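Stana Guest Rooms, Toledo - Frequently Asked Questions

Updated November 16, 2019. Old page had the wrong prices, sorry, use this one.

What time is check in?
From 2 pm. Earlier if the room's done, just ask. Bags can be left downstairs from 9.

And check out?
11. Late check out sometimes, not in September, we're full most days then.

How do I get my key?
Code for the front door comes by email the day before. Room key is in the box with your room number on it. No email? Check the spam folder first, then call.

Is there parking?
Two spaces behind the building, first come. Street parking out front is free overnight and on Sundays. Please don't use the Brastureck lot next door, they tow.

Are sheets and towels included?
Yes, all of it. White cotton sheets, one pillow per person, more pillows in the hall closet, help yourself. Staying longer than a week? Sheets get changed every seven days, or sooner if you leave a note on the door. Towels whenever, drop the used ones in the hall bin. 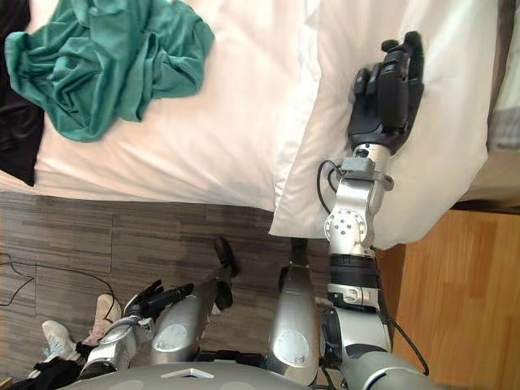
Can I do laundry?
Washer and dryer in the basement, coins only. Not after 10 pm please, room 2 is right above it and you can hear everthing.

Do you do monthly stays?
Yes. 699 a month for a single, heat and wifi included. Doubles are more, write and ask. Deposit is due when you book, back within two weeks of leaving.

Is there a kitchen?
Shared, ground floor. Stove, microwave, big fridge. Label your food. Unlabeled stuff goes out on Fridays.

Wifi?
Network is Drillent, password on the card in your room. Slow on the top floor in the evening, we know, working on it.

Pets?
Small dogs OK, ask first. No cats, allergies in the house.

Smoking?
Back porch only. Not out the window either.

I left something behind!
Happens all the time, mostly chargers. We keep things for a month. We'll mail it if you pay the postage.

How do I cancel?
Reply to your booking email. Free up to 48 hours before, after that its one night's charge. Monthly stays need two weeks notice.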